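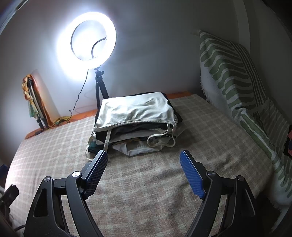
Wetitico hand-held gripper for recording demos

I've been using the Wetitico for laundry work – piles of clothes, tote bags, anything with straps – and it's the tool I reach for first. You squeeze, the two jaws close, and the camera on it records what your hand did, ready to train on. Blue textured pads, black arms, steady in the hand! My last set was 200 demos and I kept 187 (the rest were me fumbling). Fuseini Akpalu likes a bag folded flat on a plaid blanket as a first task, and I'd go with that too.
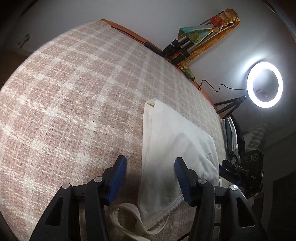
What you get

One gripper, two spare pads, a USB cable
Part no. 3398, sold through Daltimport
Questions? Ask for Kwabena Aryee – he sets them up for us.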